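Subject: Re: [league-officials] Weather postponements and the 12-hour rule
From: Zoila Grajales
Date: Monday, January 27, 2020

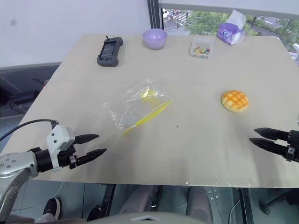 Ulises and all,

Replies are inline below. I have cut the parts of the message that were settled at the scheduling call.

Ulises Ccori wrote:
> The current text says a match may be postponed "up to 12 hours before
> kickoff" by the home school. It says nothing about who decides inside
> that window. Last season we had two cases where the home athletic
> director and the referee each thought the other one was making the call.

Agreed that the text is incomplete. The working practice, as I understand it, is that the home school controls the field until the referee crew arrives, and the referee controls it from that point on. I would write exactly that into section 4 and leave the 12-hour line alone. It governs travel refunds and nothing else, and it has been misread as a general deadline for years.

Proposed wording:

4.2 Before the arrival of the assigned referee, the home school may postpone a match for unsafe field conditions or severe weather. The home school must notify the visiting school and the assignor by phone. Email alone is not notice.

4.3 After the arrival of the assigned referee, only the referee may postpone, suspend or abandon a match.

4.4 A postponement made less than 12 hours before the scheduled kickoff makes the home school responsible for the visiting school's bus cancellation fee, if one is charged.

> Also, how do we treat lightning? The text says "a reasonable delay."

It should be 30 minutes from the last observed flash or thunder, with the clock restarting each time. Most of our schools already post this at the field gate. Octavio asked whether a detector reading counts as an observation. My view is that it may start a delay but may not end one early. Dakance has a handheld unit and Arango has a fixed one on the press box, and they gave different readings on the same afternoon in August. The two campuses are close enough that I would not want a restart to depend on either.

> If a match is stopped after halftime, is it a complete match?

This is the point where I disagree with the draft. The draft treats any match stopped after halftime as complete. That is simple to administer, but it gives the leading team an interest in the delay. I would prefer:

5.1 A match suspended before the end of the first half is replayed in full.

5.2 A match suspended in the second half is resumed from the point of suspension, with the same score, the same cautions and the same players eligible.

5.3 If both schools agree in writing, the score at the point of suspension may stand.

Under 5.2 the referee's report has to include the minute of suspension, the score, the team in possession and the location of the restart. The present form has no space for the last two. Wubit has offered to revise it, and I suggest we take the offer before the spring forms are printed. We normally order 200 and run out before the playoffs.

> Moved matches under lights. Pokura has offered its field for evening
> makeups. Is there a cost?

There is. Pokura charges for the lights by the hour and requires an attendant on site. Its fire permit caps the bleachers at 1000, so capacity is not a concern for a regular season match. It could be one for a rivalry match, and Consuelo should see any such request before it is confirmed. The charge should fall on the school that was originally the home school, and that school should keep the home bench and the gate.

One related matter that the draft does not address: team sheets for rescheduled matches. A player who was serving a one-match suspension on the original date serves it in the next match played, whatever that match is. He does not carry it to the makeup. We ruled both ways last fall, once for Movetti and once against Dakance, and the Dakance coach was right to complain. I would add:

6.1 A suspension is served in the order matches are played and not in the order they were scheduled.

There is an exception for matches resumed under 5.2, where eligibility is fixed as of the original date. A player sent off before the stoppage remains off, and his team resumes short.

> Do we need a vote by the full membership, or can the rules group adopt
> this?

Sections 4 and 6 are procedural and the rules group can adopt them. Section 5 changes how results are recorded and needs the full membership. I would split the draft in two so that the lightning language is in force for the first spring match, whatever happens with section 5.

Please send changes to the wording as replacement text – comments without text are hard to merge. Octavio, can you confirm that the assignor's phone number on the contact sheet is current? The one I have goes to a full mailbox.

Zoila Grajales
Rules and scheduling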